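Tablecloths on an everyday table, yes or no?
Home & Kitchen > Dining > General

42 replies | 17 people following

**plaidandproud**
Okay, I need opinions. My mother always had a cloth on the kitchen table and I never questioned it. Then we moved to Griston and I ate at other people's houses and nobody had one! Bare tables everywhere, maybe a placemat if there was company. My sister-in-law came by and asked if we were expecting guests. At breakfast!

So do you use one every day, or only for holidays? And if you do, what do you buy? Mine is a brown and blue check and I love it to pieces, but it's the only one I have and I'd like a second so I can switch them out. 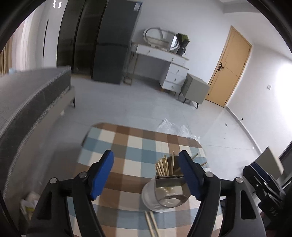 I grew up with the cotton kind that had to be ironed, and I am not going back to that. I looked at the Woretti ones (they have a nice deep red) but it was $40 for the size I need and that seems like a lot for something that's going to meet spaghetti sauce three nights a week.

**oldbayleaf**
Every day, always. Ours is the wipeable kind. I tried going without one winter and the noise drove me nuts, every fork and mug going clack. Put the cloth back on and it was like somebody turned the house down.

**mudroom_dee**
Nope, sorry. We had one for years and all it did was hide crumbs. They get under the edge and you find them a month later. Now I wipe the table down with a rag after supper and I'm done in 20 seconds. I also paid good money for that table and I want to look at it!

**plaidandproud**
@mudroom_dee see, my table is not one anybody needs to look at, lol. It came with a previous apartment and has a burn mark the shape of Florida.

**mudroom_dee**
Ha, okay, you get a pass.

**tenthstreetcook**
About the Woretti, I have two and I'd say wait for a sale. The red does bleed the first couple of washes. Wash it alone, cold. I turned a load of dish towels pink and my husband's undershirts too. The Koech ones are cheaper, I paid 17 for mine at the outlet, and it has held up better than the expensive ones. The only thing is they run short, so if you like a long drop go up a size.

**oldbayleaf**
Koech changed their fabric though. My old one is great and the one I bought in February feels like a shower curtain. Smelled like one too until I hung it on the porch for a few days.

**tenthstreetcook**
Huh, mine is from before that, so I can't say. That's disappointing.

**quietcorner35**
I'm in the middle on this. Cloth in the winter, bare in the summer. In July anything with a backing on it sticks to my arms and I can't stand it. Also whatever you do, don't leave the plastic-backed kind on a varnished table for years on end. We took my aunt's off after she'd had it on there since who knows when and the finish came up with it in patches. Put a flannel pad under.

**plaidandproud**
Ooh, I didn't know that about the varnish. I lifted mine after reading this and it's fine underneath (well, apart from Florida). I'm getting a pad anyway. Does a pad make glasses tippy? My youngest doesn't need any help knocking over milk. 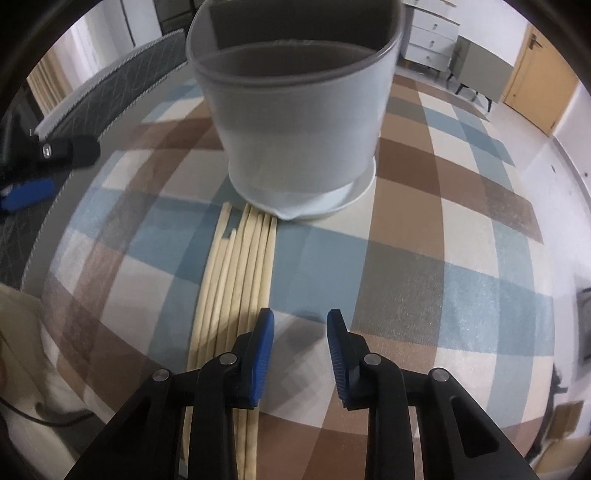

I've also been thinking about pattern. I was all set on the solid red, but a solid shows everything, right? With a check I can get through most of a week before I notice a spot.

**quietcorner35**
A thin pad is no problem, mine is like a bedsheet. The thick quilted ones are a little wobbly. Cut it a few inches smaller than the table so it doesn't peek out.

**oldbayleaf**
Pattern, pattern, pattern. I had a solid cream one for exactly one Thanksgiving.

**mudroom_dee**
So what I'm hearing is that you buy a pattern so you can't see the dirt. This is my whole argument against tablecloths!

**oldbayleaf**
I wipe it, Dee!! I just don't want to see where the beets were.

**tenthstreetcook**
Beets come out of cotton if you get boiling water on them right away, pour it from up high. Don't try that on vinyl.

**plaidandproud**
Update for anybody following along. I went with a green and cream check from Skitholm, it was 35 with shipping, plus a thin flannel pad. It came folded into a tiny square and the creases are terrible. Can I put it in the dryer on low or will it melt?

**quietcorner35**
Check the tag, but mine goes in on low for a few minutes with a damp towel. Take it out while it's still warm and lay it flat.

12 people found this thread helpful | Shared 6 times

Related threads
Best way to get candle wax out of linen
Round table, square room, help
Do you still use cloth napkins?
Chair pads that don't slide off
Placemats for toddlers

Contact us | Forum rules | Privacy | Back to top
© The Kitchen Table Boards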